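Home | Work | Food | Magazine | Subscribe

The slow hands of Oltivari

At the fruit packing firm Oltivari, 53 people now share their work with machines. The grapes were the last fruit to change, in March. Workers first show the movement with grippers held in the hand, and the machines learn from it.
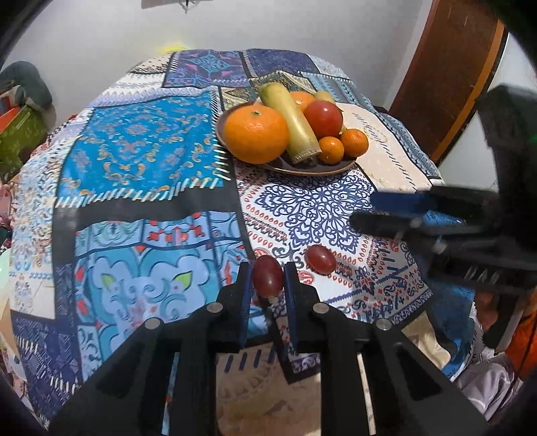

My wrists are better but I miss the talking, one packer wrote to me after her shift. She used to fill 50 trays before lunch. Now she watches 3 screens and corrects the mistakes. The pay is the same, the day feels longer.

Related
Night shift at Dredau
Fustimska closes its canteen

We use cookies. Accept | Settings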